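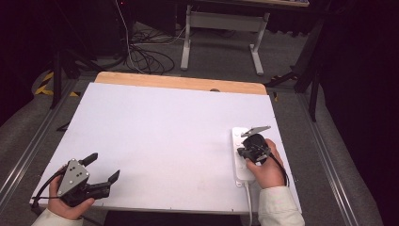

From: Boris Radulović
To: workbench list
Subject: Re: Strip keeps sliding on the overlay board

Veerle Mulder wrote on Thursday:

> I laid a white board over the old wooden table as discussed in March.
> Flat, easy to wipe down, no complaints there. The trouble is the power
> strip. With the cord hanging over the front edge, the strip creeps
> toward me every time I put a plug in or take one out. On bare wood it
> stayed put. I would prefer not to drill the board. Has anyone used the
> Pedex clips on a surface like this? Also, does the strip have to run
> front to back, or is sideways better?

Veerle,

I had the same problem on the Tivov bench and tried three things.

1. Pedex clips. They hold if the board is clean. Wipe with alcohol, let it dry, press for a full minute and leave overnight before loading. I used two per strip, one at each end. Mine let go once, on a patch I had cleaned with furniture spray. No failures after redoing it.

2. Rubber feet from Kevonlow. Cheap, and fine against side loads. Less use when you pull a plug straight up, as the whole strip lifts with it. You still need a hand on the housing.

3. Hook-and-loop tape, full length of the strip. This is what I kept. The strip comes off for cleaning and goes back in the same place. Trim the tape short of the ends so the edges don't collect dust. Don't cover the rating label on the underside.

On direction: I run mine front to back, along the right side, cord end nearest me. Sideways along the far edge leaves more open surface, but then you reach over your work for every plug. If you do go sideways, check the cord length first. My strip is 443 mm long and the bench is 1,075 mm wide, so it fits there with plenty left over, but the cord had to go around the corner and ended up tight.

The cord is the larger part of your problem. If it hangs free over the front edge, its weight is pulling on the strip all the time, and so is your knee. Put one adhesive cable saddle under the tabletop, 136 mm in from the front edge, and leave a small loop of slack between it and the strip. Don't staple the cord. If the front edge of the board is sharp, sand it lightly where the cord crosses.

Check that the board itself is not the thing moving. Mark its position against the wood at the back with a pencil line and look again after a day of use. Pelupessy sells a thin non-slip mat by the roll which goes between board and table. It raised my board by less than a millimeter.

Last item: don't run a heater from a strip on the bench, whatever it is fixed with. Wall outlet only.

I have most of a roll of the hook-and-loop left. Send me the length of your strip and I will cut a piece and mail it.

Boris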